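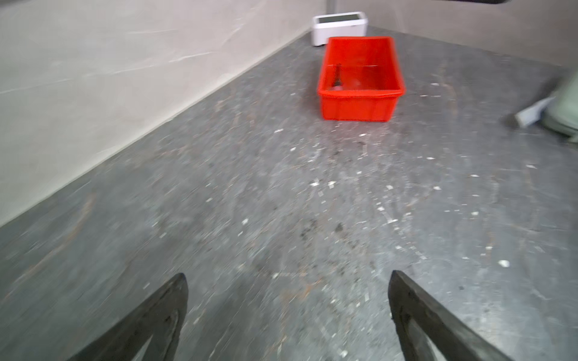 The gripper at floor level.

July
By Yolandi Motaung

When Yaqin Peng went to see a two-room flat in Dudley, the agent told her on the landing that it had just gone. A colleague with an English surname rang the same office that afternoon and was offered a viewing for Wednesday.

Peng, a dental nurse, had no idea she could do anything about it. "I thought a landlord could choose who he liked," she says. "I was annoyed, then I went back to looking at adverts."

She is one of 138 people who have brought a housing complaint to Kimaro, an advice service that works with tenants who believe they were turned away over their name, accent or background. Most of them came months after the event, and many had thrown away the messages that would have helped them.

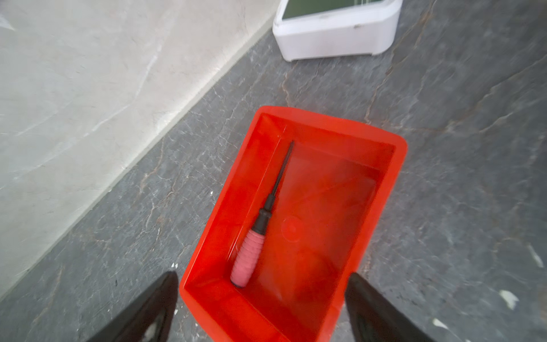
Jiahui Xiong, who runs the service's casework, spends much of her time on this problem. Under the Equality Act, a landlord or letting agent in Great Britain must not refuse a tenant on grounds of race, and that includes nationality and ethnic origin. The same goes for offering worse terms, such as a bigger deposit or a demand for six months' rent in advance which other applicants don't face.

Proving it is harder. Few agents put a reason in writing. Xiong asks clients to note the time of each call, who they spoke to and what was said, and to keep the advert if it stays online after they have been told the place is let. In Peng's case it was still up 4 days later.

Her complaint went to the agency first. The reply blamed a mix-up with the diary. A second letter, with a copy of the advert and a statement from her colleague, brought an apology and a payment of £3,390, agreed before a claim was issued. Peng had by then found a flat elsewhere.
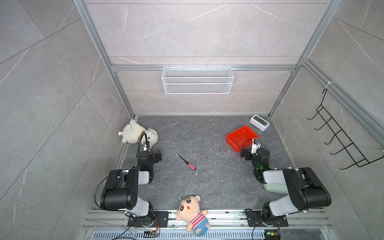
Short deadlines

A claim of this kind normally has to start in the county court within six months less one day of the refusal. Yiran Zhong, a housing solicitor who takes referrals from Kimaro, says the limit catches out people who wait for a complaint to run its course.

"They are being polite and patient, and the clock is running," he says. "I would sooner see someone in week two with half the papers than in month seven with all of them."

Cost is the other worry. Legal aid is available for some discrimination cases, subject to a means test, but Zhong finds that many clients have never heard of it. Those just over the limit often drop the matter. 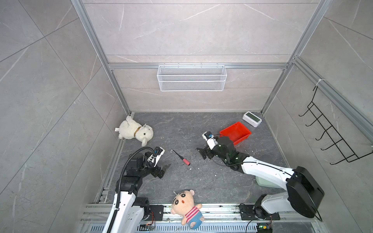
Getting the word out

Kimaro has printed 200 copies of a short guide in Chinese, Polish and Urdu, and leaves them at libraries and surgeries. Xiaoqing Ren, who translated the Chinese version, found the word "discrimination" itself a difficulty. Older readers took it to mean insults or violence. She put in a plain list of things an agent might say on the phone.

Ren would like to see the guide handed out by employers, who often help new staff to find somewhere to live. Two have agreed so far. Peng keeps a few in the staff room at work, next to the kettle, and has had to ask for more.

Comments (4) | Shares (200)

Contact us | © Kistico Magazine | Back to top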